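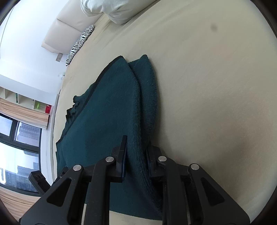
Fig. 1. Hand-held gripper on a folded teal towel, both pads on the cloth.

Notes for session 5: learning to fold from hand-held demonstrations

Right, cloth. I promised last time we'd get off rigid objects and on to something that fights back, so today is towels. Most of what follows comes from the work Sabina Trnka and I did on the Tostley set, plus a bit of Libor Doležal's code (he calls it Ollo, I've given up asking why).

The basic idea is simple enough. You hold the gripper in your own hand, with the camera fixed to it, and you do the job yourself. The robot arm comes later. What you record is the view from the gripper, where the gripper went, and how wide the fingers were. Then you train a policy to go from the first of those to the other two.

Have a look at Fig. 1 again and ask yourself what the policy has to work out from it. The towel is already folded over, with a raised ridge along one side and a pointed corner up near the top. Where does the upper layer stop and the lower one start? You and I can make a decent guess from the ridge. The policy only gets pixels, and the fingers are sitting over part of the cloth as well. Write down two or three grasp points you'd try and we'll argue about them in the seminar!

Now the numbers. We collected 1,391 demonstrations and threw out 426 of them, mostly where tracking dropped out or the fingers closed on the sheet as well as the towel. Some 70 of the rejects were my own, early on, before I'd learnt to slow down — be kind to yourselves when you start.

What we found: training on everything, rejects included, gave worse folds than training on the cleaned set. No surprise there. The bit I didn't expect was that bedding mattered more than towel colour. Train on one sheet only and the policy got muddled as soon as we swapped it. Mix the sheets up and it mostly coped, even with towels it hadn't met. I don't have a good explanation and neither does Sabina. Lighting may be part of it.

Things to read before next time: the Zakharchenko handout on action chunks (skip the appendix), and Libor's notes on lining up timestamps. If your camera and gripper logs drift apart, nothing else in these notes will help you.

Coursework drafts are due 18 December 2019, by email please. We pick up again in January with two-handed folding.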